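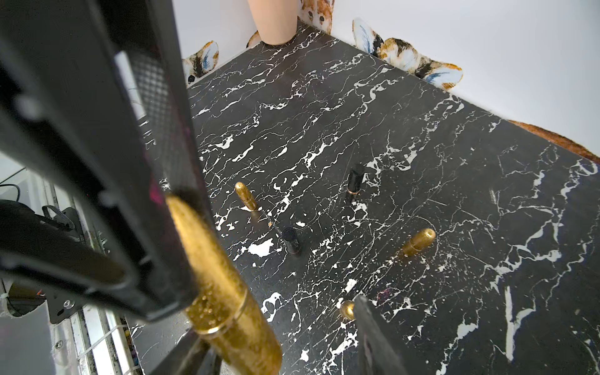

Follus Community Help > Beauty & Skin

We use cookies to keep you signed in. Accept | Manage

Can I rescue a snapped lipstick?

Posted 04/06/2025 by tovthorpe_tess

My favourite berry shade broke clean off at the base this morning and I'm gutted! It's been discontinued and I've still got loads left. Can it be stuck back on?

sketberg_sue

Yes, you can! Warm the broken end with a hairdryer until it just goes shiny, do the same to the stump, then press them together — gently — and stand it in the fridge for 20 minutes with the cap off. I've done 2 this way and both lasted to the end.

mopsy536

just use a brush

Lou_inks

I love a pot for this. Scoop the lot into a little clean tin, melt it over a bowl of hot water and let it set. You get every last scrap, and you can mix in an old shade — I made a gorgeous plum in January. Wipe the tin with surgical spirit first and let it dry.

Related
Getting lipstick out of a white collar
Does mascara go off?
Best balm for cracked lips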